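Vovel is looking for participants for a storage and seating study at the Vastell studio. Most surveys of this kind ask whether you like a shelf and get a polite yes. We doubt those answers, and we would like people who doubt them too.

You come twice, 2 hours each time, and put away a box of ordinary household things we hand you. Then you tell us what annoyed you.

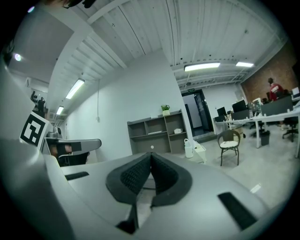
Pay is 700 kroner for both visits, paid after the second. We know "comfortable, flexible space" in an ad usually means very little – judge for yourself. It's a white room with a polished floor, an open gray shelving unit with a plant on top, and a chair with a woven back and a white cushion. Complaints about the chair count as results.

We need 19 adults. No designers, please, and no one who has worked for Kollo or Wysocka. Apply by 27 June 2024 with two sentences on the worst shelf you have owned.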